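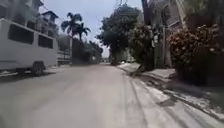 Places > Streets > The road in Daveck

This gallery is about one street in Daveck, the town where I have lived for 2 years with my wife. I have walked along it almost every morning, first to learn the way to the bakery, and later only for pleasure. It is not a famous street and you will not find it in a guide. It has houses, parked vehicles, trees and a lot of dust, and I became fond of it.

I put a short note under each title. I am not a writer and English is my third language, so please excuse the small mistakes.

The surface

The road is paved and straight, and the dust lies on it so pale that in the strong light of midday it hurts the eyes a little. When I came I thought it was a dirt road. My neighbour laughed very much at this, and he swept a piece with his shoe to show me the hard grey underneath.

Tracks

The tyres draw long lines in the dust. I like to look at them before the traffic begins. A bicycle makes a thin line which is never quite straight, and a delivery van makes two wide ones.

The white van

White is the sensible colour for a van in this place, as the dust shows less on it. People here park very close to the edge, so that the bus to Gachanja can pass. If you leave your mirror open you may lose it. I lost one.

Balconies

The white building has several floors, with railings and balconies. On our own balcony we drink tea in the evening, and from there we hear the whole street: radios, plates, somebody calling a child for supper. I think a balcony is the best room of a flat, even when it has place for only one chair.

The little roof

At one end the building goes up into a taller part, with a small peaked roof on top. It is my landmark. When friends are coming for the first time I tell them to walk towards the little roof, and they always find us.

The gate

A low metal gate, or maybe a fence, with vertical bars, light grey, beside the street. I have the same kind at my door. Mine makes a terrible noise when I come home late, and I oil it every November, before the damp weeks.

Two palms

One is taller than the other. You can see them from far away, over the roofs, and on cloudy days they look nearly black against the sky. My wife calls them the aunt and the niece. In strong wind the fronds make a dry sound like paper.

The green side

Under the palms the trees and bushes grow thick, all along the left side when you go away from the centre. I know the names of very few of them. In the hot months everybody chooses to walk on this side, and you must say good morning many times.

The pavement

It is narrow and pale. Two persons can walk together if they are good friends. With a pushchair it is more difficult, and many parents take the road in the quiet hours.

A cloudy morning

I prefer this street under a grey sky. The light is soft then and the white walls do not shine so much. Visitors are disappointed — they came for the sun — but for walking it is the best weather.

The end of the road

From our house you cannot see where the road finishes, it only becomes smaller and smaller. In fact it comes to a crossing with a small shop, Kedance, which sells batteries, rice and very good peaches. The walk from my door is 2583 steps. My wife needs more, and she says that her number is the correct one.

If you know the old name of the street, please write it below. I have asked many people and have received 5 different answers.

Page put together on 28 Apr 2019.

Comments

Trevor Rudd
Lovely to read this. We rented a flat on that road for a winter and I remember the dust very well, it got into the sugar. Is the Zernis cafe still open? They did a fish soup on market days that I have tried to copy ever since without any luck.

Reply from the author
Dear Trevor, thank you. Yes, the Zernis is open, but the soup is now only in the cold months. I will ask for the recipe, although I think they will not give it to me.

Mervyn Haslam
My father always called it the Salt Road. No idea if that was official or only his name for it. The aunt and the niece made me smile.

pilar_m
Which way does the morning sun come? We are thinking of a flat on the upper floors and I burn very easily.

Reply from the author
In our flat it comes to the kitchen first and leaves the balcony alone until lunch. Ask to visit in the morning, and bring a hat.

Contact | Copyright of text and pictures remains with the author | Back to top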